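Ticket 1056
Site: Tranholm laundry, Plekgate
Raised by: early shift
Priority: 3
Status: open, waiting on Altora

Problem
The two-arm unit stops at the basket with "grip width out of range". Started in April after the new baskets came in. Staff clear it at the panel and carry on, but it comes back.

Log
06:40 Stopped on first basket. Cleared, ran on.
07:15 Stopped again. Restarted the Nel controller, no change.
09:30 Swapped to an old basket without the woven rim. 18 lifts, no stops.
10:05 Back to new basket. Stopped on the third lift.
11:20 Altora by phone: rim may be thicker than the saved grip setting. They asked for a picture with a part load in. 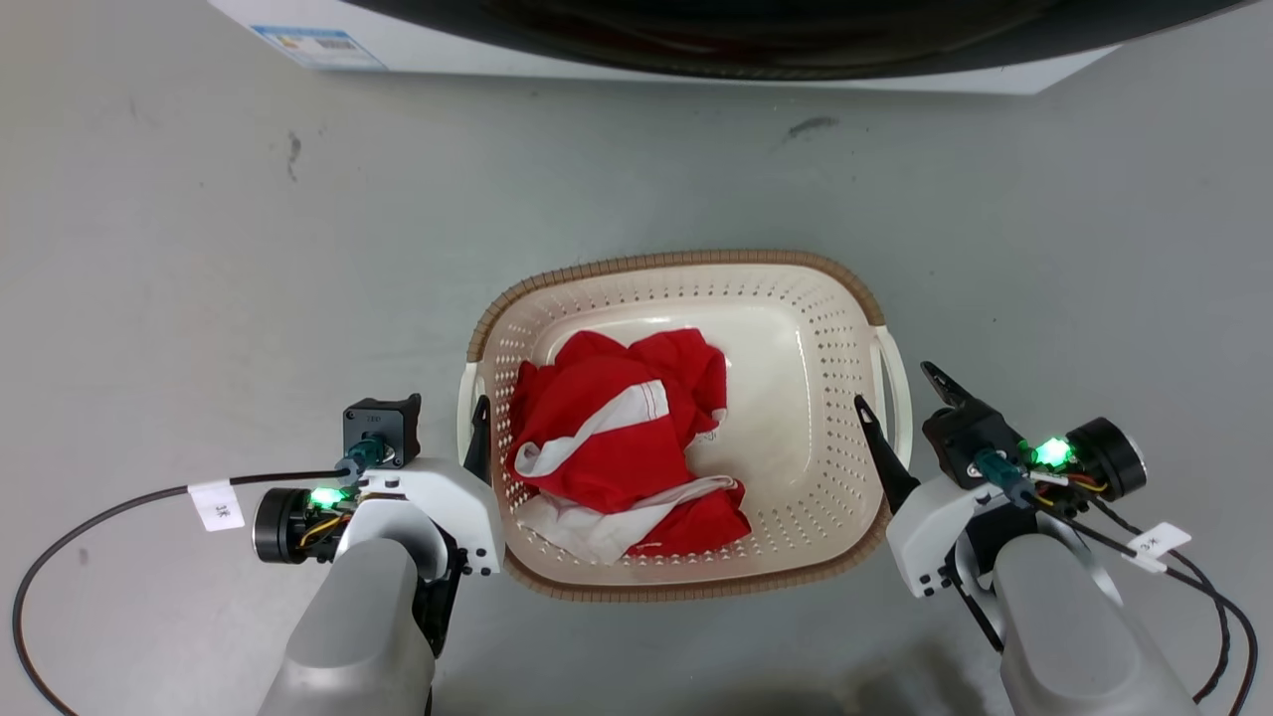
New basket between the grippers, red garment inside.

Effect on staff
Since the unit went in, one person looks after loading and the other has moved to folding. With the stops, folding gets left and the shift ends with 85 items over. Staff ask if they can load by hand until this is fixed. Agreed for now, with the unit paused first.

Next
Altora to send new grip setting. Keep the old baskets, do not bin them.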